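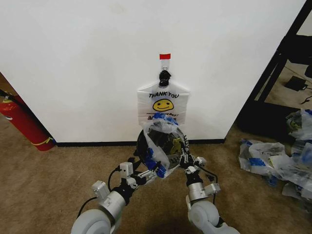 *T-shirt bag hung from a wall hook. Photo: Bianca Cozma*

The **T-shirt bag** is a thin plastic carryout bag with two handles formed as part of the body. The name comes from its outline, which resembles a sleeveless undershirt when laid flat. Side folds, called gussets, let the bag open to a wider base under load.

## Printing

Stock designs often carry a "THANK YOU" message, sometimes with a yellow smiley face. Small shops buy them by the case – the Zundley catalog lists cases of 2,000.

## Reuse

Empty bags are commonly kept for trash or storage. Both handles may be gathered in a clip and hung from a hook, leaving the body flat against the wall.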